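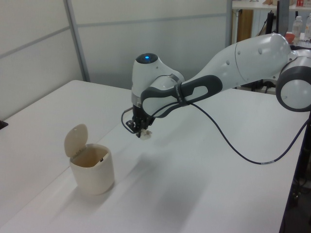 The white tabletop, with the arm reaching in from the right.

The owner of the Itcombe bakery starts work at 2 in the morning and does not think this is interesting. "People always ask about the hours," she says. "You go to bed early. I'd like to talk about flour."

She bought the shop from a couple who were retiring and kept their name over the door for the first year. Most of her flour comes from Ginting, a small mill on the river road, and she takes a delivery every Tuesday. The rye from last September's harvest has given her trouble. "It drinks more water than the old crop did. I had a week of flat loaves before I changed the recipe, and I sold them at half price."

On a normal day she bakes 160 loaves. Her oven came secondhand from a hotel in Novwood, and it runs hot at the back. She bakes the plain sourdough at 425 degrees and turns the pans halfway through.

"I was told to replace it," she says. "A new one costs more than my van. I know where the hot spot is, so I put the rolls in front." 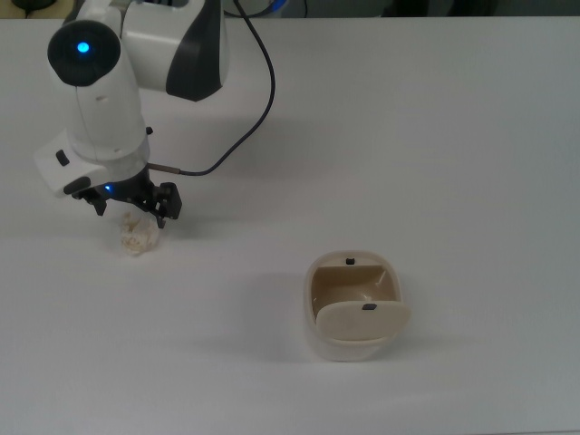

Do you still use the starter that came with the shop?
"I use part of it. I keep the old one for the rye and started my own for the white bread. The old one was too sour for what I wanted."

She sells a large loaf for 8 dollars and has heard complaints. The price went up in the spring along with butter and rent. A few regulars switched to the supermarket, and most of them were back by summer, at least on weekends.

She has no plans for a second shop. She would like a bigger walk-in cooler, and she wants to bring back the seeded loaf the old owners made, once she can get the crust right. "It's close," she says. "The seeds keep burning."

By noon the shelves are usually down to rolls, and she locks up at one.
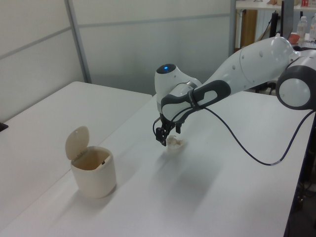

The arm over the long white table, its indicator light blue.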